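6 Jun 2023

Grippers, trash pickup task. Left one failed again. Writing this down before I forget the order of things.

Symptom: jaws close fine on command, stall on the way back open, then let go all at once. First time was near the end of the morning block. Wrote it off as film caught in the linkage. Picked it clean, carried on. Came back after lunch, worse. Fingertip jumped hard enough on release that I felt it in my wrist.

Checked so far:
– pivot pins, no visible play
– pads seated OK, no glue creep
– cable, reseated both ends, no change
– current log from the Plondine board: flat, then a spike every time it sticks. Limit is set to 400 mA and it goes straight thru it

That last one bothers me more than the sticking. The limit is supposed to cut drive. It didnt. Somebody loaded the old config after the Clasthorpe demo, I think, the one with the soft limit commented out. Diffed it against the Rezaei branch and yes, 2 lines different and one of them is that.

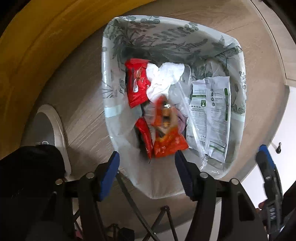 So two faults on top of each other. Mechanical drag somewhere in the left unit, plus no current cutoff to catch it. Either alone is a nuisance. Together it's a pinch hazard, and people have their fingers right by the linkages all day.

Put the right config back, power cycled, blocked the jaws with a piece of foam. Cutoff trips now. Did it 7 times, tripped every time. Good.

Drag is still there. Opened the housing – grease on the lead screw has gone dark and gritty toward the motor end. Cycle counter says a bit over 3000 since last service, we said we'd regrease well before that. Nothing in this notebook about it since November so assume it never got done. Ordered screw and nut from Trasport, no ship date yet.

Until then: left unit is OUT OF USE. Red tape on it. Please dont peel the tape off because "it seems ok now", it seemed ok to me this morning too.

Data: episodes from the second block have the jerk in them on release. Flagged, not deleted. Jaw width signal is probably junk for those, haven't looked at the first block yet.

To do
– print config hash at startup, refuse to run if limit is missing
– regrease right unit tommorow, same age
– ask purchasing re spare screws
– look at first block, last few episodes especially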